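Braço não acha a abertura do tambor – projeto do clube de robótica

Perguntado em 2 de junho de 2021

Pessoal, nosso clube tá na tarefa de lavanderia da Copa Juvon. O braço pega a toalha no cesto mas erra a boca da máquina, bate na borracha. Câmera no punho, detecção de círculo do OpenCV. Alguem já passou por isso?

2 respostas

Resposta 1
Troca a câmera. A nossa era ruim tb.

Resposta 2 (aceita)
Equipe Sallex aqui. Círculo no inox é furada, o reflexo engana tudo. Usa a borracha – anel escuro entre o metal e o painel branco, contraste ótimo. Limiar em 40, elipse no contorno, descarta area menor que 300.

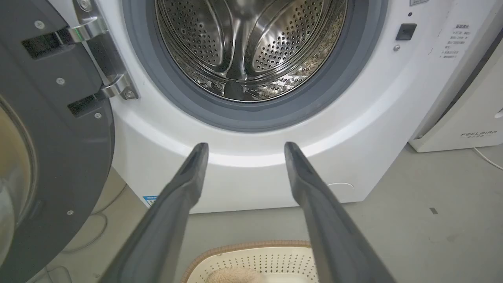 E cuidado com a porta aberta, ela tb é redonda e escura, o detector pega ela primeiro. Filtra pelo lado. Depois sobe a garra 20 mm antes de entrar, senao encosta embaixo.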